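Brekard Community Help > Arms and Grippers > Faults

Gripper drops out partway into the drawer, arm keeps going
Posted Sunday, February 15, 2026

Hi all, hoping somebody has seen this one because I'm running out of ideas. We have a tabletop-size arm (we call it Alby) set up in a mock kitchen, and its job is to take toy food out of a drawer and put it on the counter. The gripper is a two-finger unit on a Gavik control box. It worked great until we changed the task so the wrist has to turn after it gets down into the drawer. Now the gripper loses its connection mid-task and the arm happily carries on as if it were still there. Last night it tried to lift out with the fingers still spread and one of them caught the side of the drawer. No damage except a scuff, but it pulled the drawer hard enough to make me jump for the stop button!

The sequence goes like this:

1. Arm comes down over the drawer, fingers pointing straight down, and stops a little above the toy it's after. I have never seen the fault at this point.

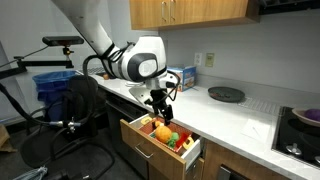

2. Wrist turns to line the fingers up with the toy, gripper opens wide. This is where it goes wrong. The log says "timeout 3000 ms" and then fault 1773, and after that the gripper ignores everything until I power cycle the box. The view from the wrist camera keeps coming in fine the whole time, so it isn't the whole wrist that loses power.

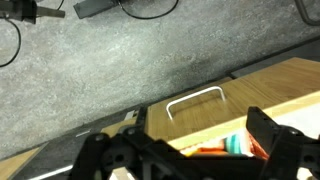 3. Arm goes on to the lift no matter what the gripper says. I know, I know, that part is on me.

What I've tried so far: new power supply, older firmware on the Gavik box, slower wrist speed (helped a little, maybe). I did 18 runs with the turn and it faulted on 16 of them. Same move in free air above the counter, no faults at all. Is 1773 a force thing? Is it hitting something I can't see?

Answer 1 (marked as helpful)

I don't think it's force. On my Gavik box 1773 is plain lost communication, and I got very familiar with it last April, lol. If it only happens low down AND turned, I'd look at the cable before anything else. When the arm reaches down past the edge of the counter you use up slack, and then the turn uses up whatever is left, so the plug at the gripper end gets tugged sideways. In free air you still have slack, so no fault. My plug looked perfectly seated and still dropped out if I leaned on it with a finger.

What I'd do, with the arm stopped and the brakes on: unclip the cable, put the arm in its lowest drawer pose with the wrist fully turned, then clip the cable back on from the gripper end up. Leave a soft loop at the wrist and tie it down before the plug so the tie takes the pull. Then check the high poses too, because a loop that's right down low can be big enough up high to snag on a drawer handle. I also moved my cart closer, which did more good than the fancy clips I bought.

And please fix step 3 before you run it again. Have the program check gripper status before any move that starts inside the drawer, and if there's no reply, stop there and wait for a person. Don't let it back out on its own with the fingers open.

Answer 2

had the same thing on a Furtună box, swapped the cable and it went away. never figured out why

Follow-up from the original poster

Cable it was! With everything stopped I could wiggle the plug and watch the status light drop out. Rerouted it with a loop and a tie and added the status check. No 1773 so far, but I'm keeping a hand near the stop for a while.
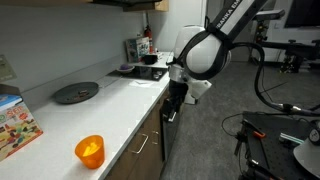
Can I just raise the timeout so a short dropout doesn't fault?

I'd leave it at 3000. A longer timeout only means the arm keeps moving longer with no word from the gripper, and a bad plug will get worse anyway. Fix the strain on the cable first, and if it still drops out, replace the cable.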